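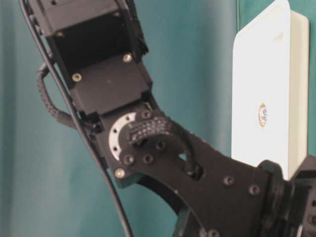 Tatu Rotich says the practice sessions should have started in September, and a few members agree with her.

Skeltgate Robotics Club, fall project gallery
October 12, 2021

The club is building toward the Ikbridge sorting challenge, where an arm has 60 seconds to pick up a part and set it in a tray. We have 13 members this term. Musyoka Ondieki leads the wiring group. 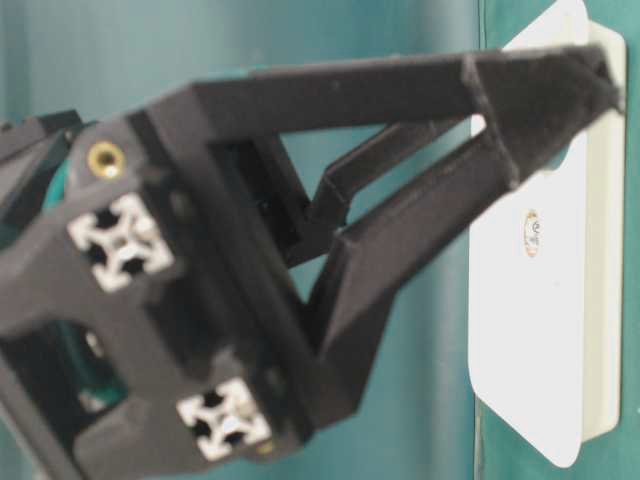

Teams write their own grip routines and trade them at the end of each session. Newer members begin with one joint at a time. 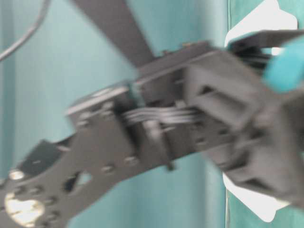 Arm in motion, with the ribbon cable running across the joint.

Tape rolls are our practice parts. Color sorting comes later in the term. 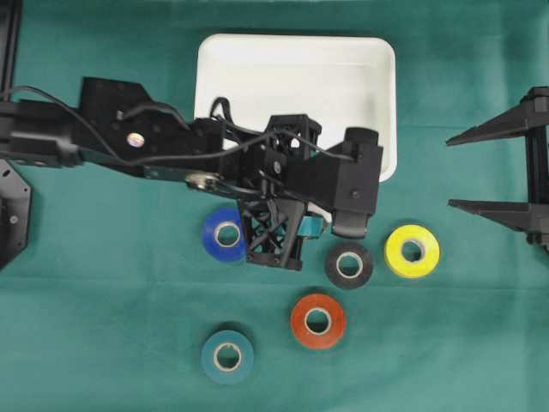 Teal roll in the gripper, five more on the cloth, tray behind.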